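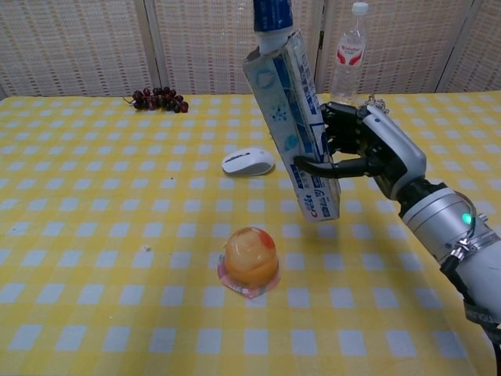
A robotic hand holding a toothpaste carton over the test table in the Jovau lab.

Robot hand learns to hold on, and to ask for a second look

I have spent more mornings than I planned this June watching a robot pick up groceries, and I have to say I got hooked. The folks at Jovau, the small robotics lab over in Flamden, have a new result out on how a hand with real fingers can grip everyday stuff it hasn't handled before, and they were kind enough to let me stand in the corner and get in the way.

The method is called Bemumon. I asked three different people what it stands for and got three different shrugs, so let's move on.

What it does is pretty easy to explain, even for me. Most robot hands plan a grip once. The computer looks at the thing, decides where the fingers should go, closes them, and lifts. If the guess was a little off, you find out when the thing hits the floor. Bemumon breaks that up. The hand closes lightly, lifts just a hair, stops, and checks how the load on each finger compares with what it expected. Then it either carries on, shifts a finger or two, or sets the thing back down and starts over from another side. The whole pause takes less than a second. If you weren't told to watch for it you'd think the arm was just being polite!

The table they use looks a lot like my kitchen on a Sunday night. There's a yellow-and-white checkered cloth, and on it a computer mouse, a bunch of dark grapes, a fruit jelly cup and a bottle of water, along with the toothpaste. I figured the grapes would be the hard one. Nope, says the team. Boxes with something inside them are worse, and the toothpaste carton (a Crest one, with the capped end of the tube sticking out of the top) is the one everybody groans about. A box like that can slide over its own contents. The fingers have a good hold on the cardboard, and meanwhile the weight inside is going somewhere else.

That's where the little lift-and-check step earns its keep. The lab ran 219 pickups in all, across 13 kinds of objects, with the arm getting no practice on any of them beforehand. With the old plan-once approach, the hand dropped or lost its grip on 51 of those tries. They then ran the same 219 setups again with Bemumon switched on, and the number came down to 10. I read that twice too.

Now, before anybody gets carried away (me included), there are some catches. The objects were all on one table, in one room, under lights that never changed. All of them were light enough to lift with one hand. And a drop is only counted up to the moment the object is held still over the table, so carrying it across the room or handing it to a person isn't part of the score. The team told me they'd like to do the carrying part next, and they sounded a bit nervous about it.

There's also the question of squishing. A hand that grabs everything hard enough will hardly ever drop anything, and you could get a great looking score while making jam. So the group set a squeeze limit for each kind of object ahead of time, and going over the limit counted as a miss, same as a drop. I like that. I've seen demos where I wondered about the tomato.

The other thing I found interesting is where the idea came from. An earlier project of theirs, Tambunan, tried to fix the same problem with a much bigger pile of training data, and it did get better, just slowly, and mostly on things that looked like what it had already seen. Somewhere in there they noticed that the failed lifts had a pattern: the finger loads went funny right at the start, well before the object came loose. So the warning was sitting in the recordings the whole time. Bemumon is basically a way of listening to it.

The check itself runs on a plain desktop computer next to the arm, and the team says it should work with other hands as long as they can report finger loads. They plan to share the code and the full list of trials, misses included, once the write-up has been reviewed. I've asked to see the misses first, naturally.

For now the work goes on in Flamden, with a new batch of objects being picked out for the next round. I put in a vote for a bag of chips and one of those flimsy plastic clamshells that strawberries come in. The chips got a maybe.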